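Astuces d'atelier : régler la perception et la planification d'un petit bras sur table

Dernière mise à jour : octobre 2026

Notes rassemblées par Judite Fonseca à partir du carnet de l'atelier de Pilledcombe. Elles concernent un bras de table avec pince à deux doigts et caméra au poignet, piloté par un PC ordinaire sous Linux. Les noms de paramètres sont ceux de Gralier, notre couche de planification. À transposer si vous utilisez autre chose.

Avant de toucher au code

Nettoyer la vitre de la caméra de poignet avec un chiffon microfibre sec. Pas de produit à vitres, il laisse un film qui fait baisser le contraste sous un éclairage rasant.

Repasser les câbles dans leurs guides et faire tourner le poignet de butée à butée, moteurs désactivés. Un câble USB qui tire décale la caméra d'un ou deux millimètres et fausse toute la calibration main-œil sans produire le moindre message d'erreur.

Noter la version du firmware, le numéro de commit et le fichier de calibration dans le même en-tête de journal. Un journal sans ces trois éléments part à la corbeille.

Exposition et flou de bougé

L'exposition automatique est à désactiver sur une table claire. Le plan blanc occupe presque toute l'image, l'algorithme baisse le gain, et dès qu'un objet noir passe devant l'objectif il remonte d'un coup. Le détecteur voit alors la teinte de tous les objets changer en cours de trajectoire.

Procédure : éclairage définitif allumé, bras en pose d'observation, laisser l'automatique se stabiliser, lire la valeur, puis la figer. Faire de même pour la balance des blancs. Les deux valeurs vont dans le fichier camera.yaml et sont réappliquées à chaque démarrage, car plusieurs modèles les oublient à la coupure d'alimentation.

Pour le flou, deux leviers : raccourcir la pose ou ralentir le poignet. Nous préférons ralentir. Le paramètre vitesse_observation de Gralier limite la vitesse angulaire uniquement pendant les segments marqués « regard » et laisse le reste de la trajectoire inchangé. Si la lecture d'une étiquette est nécessaire, imposer un arrêt complet avant la capture. Un détecteur de formes supporte un flou modéré, une lecture de texte ne le supporte pas.

Rejet d'images : calculer la variance du laplacien sur la zone centrale et sur les bords séparément. Sur un plan de travail uni, le centre ne contient presque aucun gradient et donne une variance faible même quand l'image est nette. Un seuil unique sur l'image entière rejette donc de bonnes captures. Raquel Paiva a perdu une semaine d'août sur ce point, le correctif tient en quatre lignes.

Horodatage

L'horodatage se prend à la capture, jamais à la réception. Entre les deux il y a le tampon USB, le décodage et l'ordonnanceur. Sur notre machine l'écart mesuré est de 106 ms avec la file par défaut. À vitesse de transit, cela suffit pour projeter un objet à côté de sa position réelle.

Réduire la file du pilote à 2 images. Au-delà, on traite du passé.

Interpoler ensuite la pose du poignet à l'instant de capture, à partir du tampon des positions articulaires. Garder au moins une seconde d'historique dans ce tampon. Si l'instant demandé sort de l'intervalle, renvoyer une erreur. Une extrapolation silencieuse donne des résultats plausibles et faux.

Calibration main-œil

Varier surtout les rotations. Une série de poses obtenues par simple translation laisse le problème mal conditionné, quel que soit le nombre de vues. Nous prenons 60 poses, avec des inclinaisons nettes sur les trois axes, et nous en gardons une partie pour la vérification.

Le contrôle le plus rapide : viser un même coin de mire depuis plusieurs orientations et comparer les coordonnées obtenues dans le repère de base. Si les points s'étalent, recommencer. Si le nuage est serré mais décalé, c'est le repère de base qui est en cause.

Refaire la calibration après tout démontage du doigt ou du support de caméra. Un repère au feutre sur le support permet de voir d'un coup d'œil s'il a tourné, il ne remplace pas la mesure.

Masque de la pince

Le doigt entre dans le champ de la caméra. Sans masque, la segmentation le prend pour un obstacle et le planificateur refuse de bouger, ou bien elle le rattache à l'objet voisin et le point de prise part de travers.

Ne pas utiliser un masque fixe peint à la main, sauf si l'ouverture de pince ne change jamais. Projeter le modèle du doigt dans l'image à partir de l'ouverture lue, puis dilater de quelques pixels. Pour une pince à tringlerie, penser au jour entre les barres : à travers on voit la table, et un masque qui suit exactement les contours laisse passer une bande claire que la segmentation interprète comme un objet fin. Boucher les trous du masque avant de l'appliquer.

Revérifier la dilatation quand la vitesse change. Le flou élargit les bords.

Objets coupés par le bord de l'image

Un objet tronqué n'a pas de centre exploitable. Le barycentre du masque visible est tiré vers l'intérieur de l'image et la prise tombe à côté. Règle adoptée chez nous : tout masque qui touche le bord est conservé comme obstacle et exclu comme cible. S'il s'agit de la cible demandée, le planificateur insère un déplacement latéral et une nouvelle observation.

Pour les obstacles tronqués, prolonger le volume hors champ d'une marge fixe. Le planificateur considère sinon que l'espace commence libre juste après le dernier pixel, et il y fait passer le coude.

Matières difficiles

Plastique transparent : la profondeur traverse la paroi ou renvoie des trous. S'appuyer sur l'étiquette quand il y en a une, et prolonger le volume de part et d'autre à partir d'un gabarit.

Blanc translucide sur table claire : le contraste de couleur est insuffisant. Chercher le bord par l'ombre portée, avec un seuil local. Un seuil global efface le bord en même temps que la table.

Noir mat : peu de retour en profondeur active, contour généralement bon en couleur. Prendre la hauteur dans la fiche de l'objet.

Paillettes et bandes métallisées : les reflets changent avec l'angle de vue. Exclure ces pixels du suivi de points d'intérêt, ils dérivent avec la caméra et entraînent l'estimation de pose.
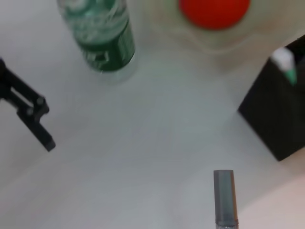
Vue de poignet : le doigt de pince à gauche, le centre de la table libre, les objets en périphérie. Bouteille, bol et pot noir sont traités en obstacles prolongés.

Sur une disposition de ce genre, le cas à surveiller est la balle rouge dans ou sur le bol translucide. La couleur saturée donne une détection très sûre, avec un score élevé, alors que le contenant qui l'entoure est à peine segmenté. Le planificateur descend alors sur la balle en ignorant le bord du bol. Nous avons ajouté une règle : si la cible est ronde et que son voisinage présente un contour courbe, même faible, l'approche se fait à la verticale et l'ouverture est plafonnée.

Même logique pour un feutre debout dans un pot. La boîte englobante du feutre et celle du pot se recouvrent, et la suppression des non-maxima en élimine une. Appliquer la suppression par classe, pas sur l'ensemble.

Planification

Séparer la scène de collision en deux couches : le fixe (table, bâti, mur) et le perçu. Vider la seconde à chaque nouvelle observation complète, sans toucher à la première. Une scène unique accumule des objets fantômes et le bras finit par contourner du vide.

Limiter la recherche à 2,000 itérations dans le fichier de configuration (l'analyseur de Gralier lit la virgule comme séparateur de milliers, ne pas mettre d'espace). Une requête qui n'aboutit pas dans cette limite est en général mal posée : cible dans un obstacle gonflé, ou orientation de pince inaccessible. Augmenter la limite ne fait qu'allonger l'attente.

Fixer la graine aléatoire en mise au point. La libérer en exploitation.

Lisser après la recherche et revérifier les collisions après le lissage – la deuxième vérification est oubliée dans la moitié des scripts qui nous arrivent de Zastasthorpe.

Journaux et rejeu

Enregistrer l'image brute, les articulations, l'ouverture de pince et la scène de collision. Les masques et les boîtes se recalculent, inutile de les stocker.

Le module de rejeu Zabala relit un journal et réexécute la perception hors ligne, sans le bras. Lancer ce rejeu sur les derniers échecs avant chaque changement de seuil. Comparer les décisions, pas les images.

Nommer les journaux par identifiant de commit puis compteur. Les noms du type « test_final_bon » sont refusés par le script d'archivage.

Pannes fréquentes

Le bras s'arrête au-dessus de la table sans erreur : la contrainte de hauteur minimale est exprimée dans le repère de la pince et non dans celui de la base.

Toutes les prises sont décalées du même côté : calibration main-œil antérieure au dernier démontage.

Décalage qui grandit avec la vitesse : horodatage. Revoir la section correspondante avant de modifier les gains.

Un objet apparaît et disparaît à chaque image : score proche du seuil. Mettre une hystérésis, avec un seuil d'entrée plus haut que le seuil de sortie.

Détection correcte le matin, mauvaise l'après-midi : store ouvert.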